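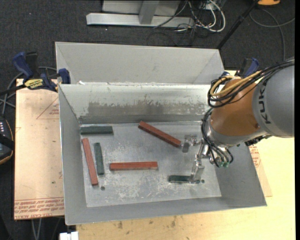 Fig. 1. Sheet-metal bin with sloped walls, holding reddish-brown and dark green bars.

Category: Course Handouts > Workshop Storage > Unit 4

Unit 4: Bins for short bar pieces

This unit covers open bins for pieces that are kept loose. Racks and pigeonholes were dealt with in Unit 3. Bring the Unit 3 sheet on Saturday, as the table of rack sizes is needed again for the exercise.

4.1 Loose or stacked

A piece is loose when it may lie at any angle. Stacked pieces all lie the same way and touch along their long sides. Most stores hold both. Long stock is nearly always stacked. Short pieces end up loose whether the store planned it or not, and the bin should be chosen with that in mind.

The bars in Fig. 1 are loose. Some lie flat across the floor of the bin, others run diagonally, and one of the green ones is close to the back wall. A bar close to a wall is harder to get hold of than one in the open, and most of the questions about bin shape come back to this.

4.2 Wall shape

Straight walls give the most room for a given footprint. They also make a square corner at the floor, where a bar can lie tight against the metal with no gap for fingers.

Sloped walls give up some of that room. A bar dropped on the slope tends to slide down towards the floor, and the wider opening leaves space for the hand. The Gallico pattern used in our own store has walls at 60 degrees to the floor. The older Grukow bins have 66. In use the difference is small for clean bars, but oily ones hang on the shallower slope more often.

Corners need separate thought. Where two sloped walls meet, a short bar can bridge across and stay up. Look for this when you empty a bin and push any bridged piece down before refilling.

4.3 Floor

A flat floor suits bars. A dished floor rolls round stock into the middle, but rectangular bars rock on it and lie across one another.

Metal floors scuff early and this does no harm. Look instead for burrs, raised seams and holes. The bin in Fig. 1 has a small dark hole in its floor with the end of a bar near it. Any hole should be measured and written on the bin card. If the smallest piece you store could stand up in it or drop through, the bin is the wrong one for that piece.

Dark residue on the walls should be wiped off at the monthly clean and the cloth looked at. Grey dust is usually wear. Grit means that dirt is coming in with the stock.

4.4 Fixing the bin

A light bin moves when a heavy bar is pulled over the edge. Bolt it down if it is staying put. Clamps are enough for a bin that will be moved within the term – check them at the start of each session, and keep the handles out of the walkway. Cardboard under a bin protects the table top but lets the bin slide more easily, so a bin on card needs clamping even when it is full.

4.5 Colour

Two kinds of bar may share a bin if they can be told apart at a glance. Reddish brown and dark green are easy to separate in good light and much less easy under a weak lamp. Students with red-green colour blindness may not see the difference at all. Jirnis end tags are the usual answer here. A notch filed in one end also works and does not fall off.

4.6 Exercise

A store has 1000 short bars, of which 122 are green. The rest are brown. They are to go into Gil trays, which hold 60 bars each.

a) How many trays are needed if colours may be mixed?
b) How many if they must be kept apart?
c) Sketch where the trays would go on the Unit 3 rack, with the green bars nearest the door.

Show your working for a) and b). The sketch can be freehand, but mark the front of the rack.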